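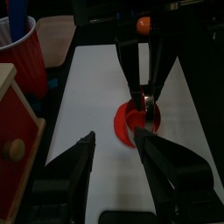 White table, room 3, November.

Workshop notebook, ceramics section
Entry for November, opened 8:40 a.m.
Subject: crawling of the satin white glaze on the Biston tile order

Continued from the previous entry. The second set of trial tiles was unloaded from the Bruver kiln this morning and laid out in order of application. The defect is still present on the tiles glazed by dipping. The glaze has drawn back from the edges and from the raised line of the border pattern, leaving bare clay with a thick rolled margin. The sprayed tiles are clean on the face but thin at the corners, where the body shows through as a pale tan. They cannot be supplied in that condition.

Materials in use were as follows. The body is the Ikonen buff, from the delivery received in the summer, wedged and rolled in the usual way. The glaze is the section's satin white made up on Juvden frit, lot 3202. The preceding lot was exhausted in October and no part of it remains for comparison, which is regrettable. Colleagues are asked to keep back a labeled jar of each lot in future, even where the bucket is nearly empty.

Three causes were considered at the last section meeting: dust on the bisque, excess clay in the glaze, and application over a surface that had been handled. The first has been looked at most closely. Half of the trial tiles were wiped with a damp sponge and left overnight under a cloth. The others were taken directly from the shelf and glazed as found. There is a difference between the two groups, though a smaller one than expected. The wiped tiles crawl at the border line only. The unwiped tiles crawl there and also in scattered patches on the flat. Dust is therefore a contributing cause and wiping should become part of the procedure, but it does not account for the border.

Tamás Antal has suggested that the glaze is shrinking too much as it dries. He examined the unfired tiles under the hand lens before the kiln was loaded and reports fine cracks in the dry coat along the raised line, present on every dipped tile. I did not see these myself, having been occupied with the slip order, and I have asked him to repeat the observation on the next set so that it can be entered with a sketch. If he is correct, the crack opens in drying and the glaze pulls away from it on melting. The clay content of the recipe would then be the first thing to change. Part of the raw kaolin should be replaced with calcined kaolin, keeping the total the same after allowing for the weight lost in calcining.

A note on the bucket. The glaze was found to have thickened considerably since it was mixed, and water had been added by someone without an entry in the book. Any addition to a shared bucket is to be written down with the time and initials. The bucket has now been sieved again and its density adjusted – the figure is on the lid. It should not be used for production until this matter is closed.

Firing. The bisque was taken to 816 degrees Celsius, which is lower than our standing practice. The schedule sheet on the Bruver carried an old program left over from the enamel work, and it was run without being checked. A bisque that soft will take up water very quickly in dipping and build a heavier coat, so the low firing may well be the larger part of the trouble. The old sheet has been removed and filed. The tiles from this bisque are not a fair test of the recipe, and nothing should be concluded from them about the Juvden lot alone.

The glaze firing itself gave no cause for concern. The cones on the lower and middle shelves went down evenly. The cone on the top shelf was a little stiff, as it has been since the elements were changed. Tiles for the order should be kept off that shelf where possible.

Next set, to be prepared this week:

Set 1. Present recipe, bisque fired to the standing schedule, wiped, dipped.
Set 2. Calcined kaolin substituted for part of the raw, otherwise as set 1.
Set 3. As set 2, with the coat applied by pouring.

All sets are to include border tiles and plain tiles. The plain tiles were left out of the first trial and a good deal of time was lost over it. Backs are to be marked in iron oxide before glazing. Pencil burns away, and two of us have now made that mistake.

Correspondence. The client for the Biston order has been told that delivery will move and has accepted this in writing. They ask whether the corners could be rounded slightly. I have replied that this can be done at the leather-hard stage at no extra charge, provided that they confirm before the main rolling begins. A rounder edge would also hold the glaze better.

Added 4:15 p.m. Calcined kaolin located in the lower store, behind the plaster. The bag had been opened but is dry throughout. Weighed out for set 2 and put aside, covered. Tamás will mix in the morning and let it stand before sieving. The Bruver is reserved for the bisque; please do not load it.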